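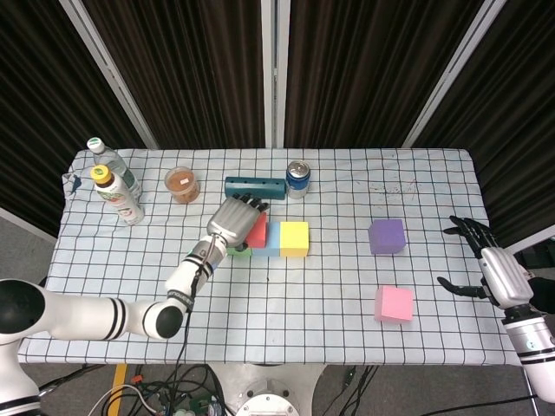
*By M. Ostrowski*

The last toy shop in Plumon closed in February, and the town's lending library for toys took on 779 new members before the month was out.

The library has two rooms above the old Drorken bakery. It holds 3,000 items, from jigsaws to dolls' prams, and a family may take 4 at a time for a fortnight. Membership is free to anyone with a Plumon address.

Building blocks go out most. The sets come back short, of course, and a tin by the door is kept for strays — children are allowed to rummage in it. Games with small cards fare worse. A missing card can put a whole box out of use, and spares are hard to find for anything more than ten years old.

Rent is the chief worry. The lease runs out next spring and the landlord, Lillberg, wants more for it. A move to the school annexe has been discussed, but the annexe has no lift and many members come with pushchairs.

Parents I spoke to said they would pay a small yearly fee if it came to that. Several said they now buy toys only at birthdays, and one had cleared a cupboard and given the lot to the library.

Opening hours are ten until four. Returns can be left at the bakery counter.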